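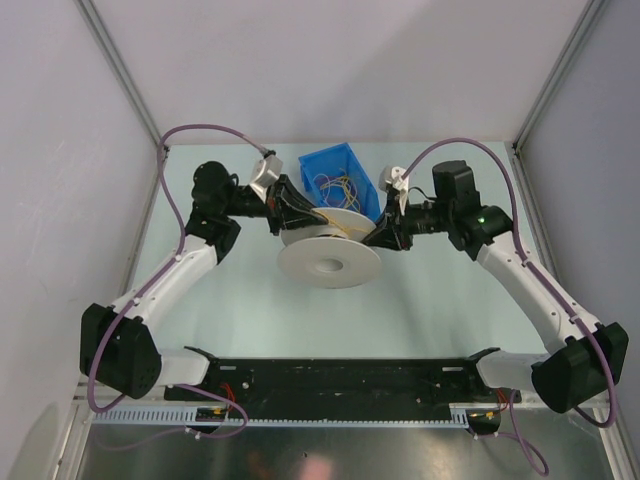

We finally got to the house rules for shared cells, and I took the notes, so blame me (Britta) for the spelling! Annelore Gerlach chaired, and we started at 8 with cable routing. She wants every arm cable clipped along the upper arm with a free loop up to the gripper, and she pointed at our two arms holding the white spool - the purple cables do go that way on top, but there's also a length hanging below the base bar. Agreed: nothing dangles under the bar while the arms are powered. Solley will write it up as rule 18.

Next up was handling wire and cord, which took forever (I enjoyed it, though). MacLeish would like a slow speed any time a cord runs between a gripper and something else. Plistia asked for one material per bin, and we argued over that for a good while.

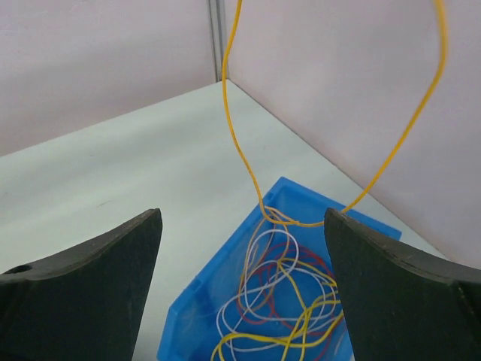 Item 3: cord held over the blue bin, mixed colors inside.

One material per bin passed, colors may mix. Ernoretti still owes us the stop-button checklist - carried over to February. Annelore closed the meeting before lunch, and I'll send the draft rules to everybody.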